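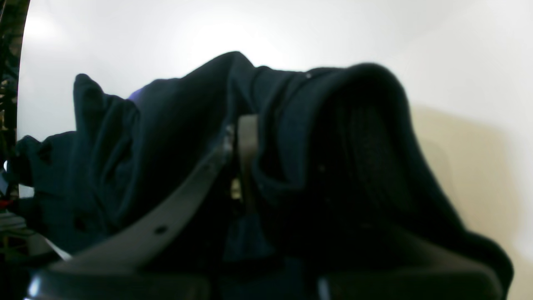 Syafiqah Chong teaches by hand. At Lusari, a small workshop in Ballville, she guides the arm through a task while it records, then does it again from a slightly different start. "Cloth is the slow one," she said. "I want 50 good runs before I train anything."

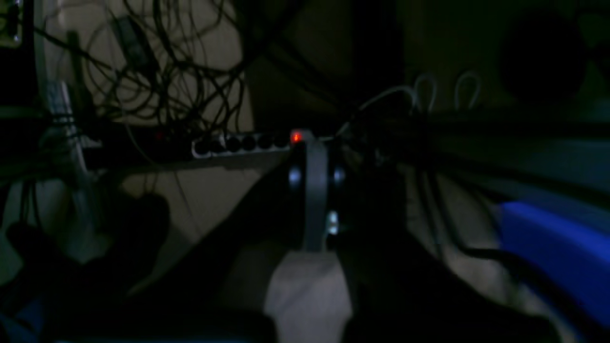
*Photo: Prasetyo Setiawan / Lusari*

Power strips and cables come next on her list. For those she prefers remote control, watching the wrist view. "You learn to go slower than you'd like," she said. She stops after 30 minutes, when her hands get tired.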